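Clothes hanger

A clothes hanger, or coat hanger, is a device for hanging up a garment so that it keeps its shape and does not crease. Most have a shoulder piece, a hook that goes over a rail, and often a straight bar across the bottom for pants. Hangers are made of wood, wire, plastic, or metal tubing, and some are padded with cloth.

Parts

The shoulder piece is usually curved to follow the slope of a person's shoulders. On better wooden hangers it is wider at the ends, which spreads the weight of a heavy coat. The bar may be a round dowel or a flat strip, and may carry a sleeve of rubber or felt to stop pants from sliding off. The hook is normally steel wire. In many designs it turns freely, so the garment can face either way on the rail.

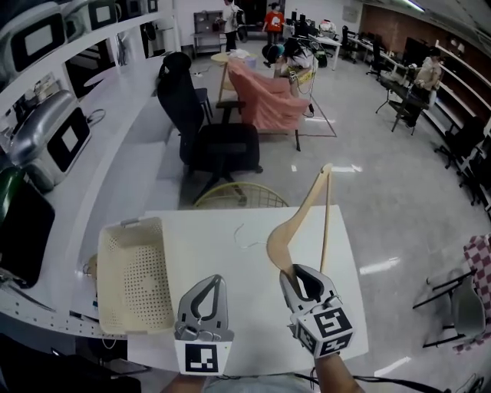
Wooden hanger with a straight bar, held over a white table with a laundry basket.

Use in laundry

Hangers are used at several stages of washing and storing clothes. Shirts and blouses are often taken from the basket and hung while still damp – a method called drip drying – which reduces the need for ironing. Unvarnished wood can stain damp cloth, so plastic is preferred for this. Knitwear is generally folded, as its own weight can stretch it at the shoulders.

To hang a buttoned shirt, one end of the hanger is put into a sleeve opening from inside the collar, followed by the other end, and the top button is closed. T-shirts are loaded from the hem to avoid stretching the neck.

Storage

Adult hangers are commonly too wide for children's clothes, which need a shorter shoulder piece. A closet rail should be set far enough from the back wall that sleeves do not rub against it. Folded items, spare hangers, and out-of-season clothing are kept on open shelves or in bins, with the least used items placed highest. 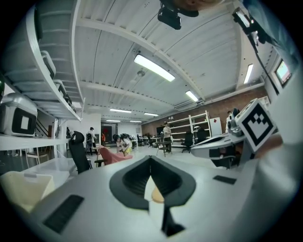

Tall white shelving with grey storage bins on the upper shelves.

Bins with straight sides waste less shelf space than tapered baskets, but baskets with holes let air reach the cloth. Clothes put away for a season are washed first – food and skin oils attract moths – and must be fully dry before the bin is closed.

See also

Closet
Clothes line
Garment bag
Laundry basket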